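Chore Bench: Jar Handling, September

The Brumisska bench looks at one kitchen chore at a time and asks how much of it a two-finger gripper can do. Jars came up this month. Natsumi Maruyama wrote the task list, 11 items long, and Minoru Hattori ran the arm trials from the hand-held demonstrations.

Lifting and placing 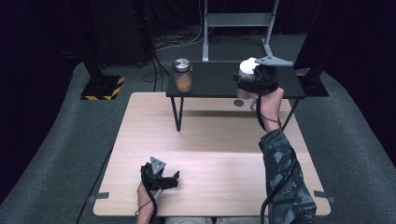
Moving a closed jar from one surface to another is close to solved. The policy trained on 3324 demonstrations placed the jar upright in 68 percent of trials, and most of the failures were poor grasps near the lid. Glass is harder than plastic, as the fingers have little to bite on and a full jar turns in the grip. Unscrewing a lid takes 2 grippers and a wrist motion the Clito arm runs out of halfway through. We scored it as not yet.

Approach to the table 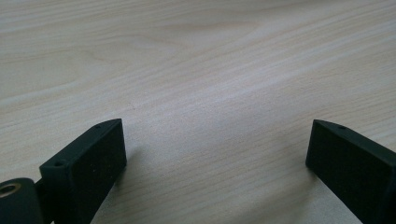 Gripper fingers open over the bare wood, nothing between them.

Pale, glossy grain gives a depth estimate very little to work with, and height errors at this stage carry into the grasp. Wiping is next on the list, with the same fingers and a folded cloth. Trial sheets are filed under Givudia.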